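4. Laying out the sorting table

Loleck club handbook, for new members and for old members who have forgotten

4.1 Put the steel tray in the middle and line it with one sheet of white paper. Plain paper. Liv Hovland's chemistry homework was tried and the software found it confusing, as did Liv.

4.2 Set two yellow bins on each side of the tray.

Note: the bins have opinions about being nudged. Check them again after you lean on the table.
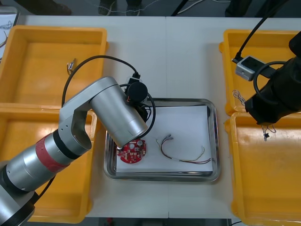

4.3 Cables come next, and they cause most of our lost points. Leave enough slack for the arm to reach every bin, then look where the slack goes. A long black loop passing over the upper-left bin is fine at rest, but watch it on the first slow run.

CAUTION: Stay on the far side of the floor tape while the arms have power. Moataz El Idrissi's sleeve is not a spare part.

4.4 Place the parts on the paper with clear gaps between them. Wires may be tangled. The judges at Gindov will certainly tangle them. 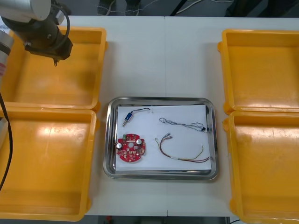
4.5 Load the Iria profile and type 609 at the prompt. Typing 322 loads last year's routine, which sorts everything into one bin with great confidence.

4.6 Open the gripper fully and check the wrist view before the first pick.

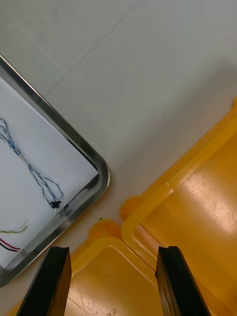
Photo: Naima Abou Zeid / Loleck

4.7 If the fingers look lopsided, stop and repeat 4.6. If they still look lopsided, fetch Ho-yin Tai – and do not touch the screws while you wait.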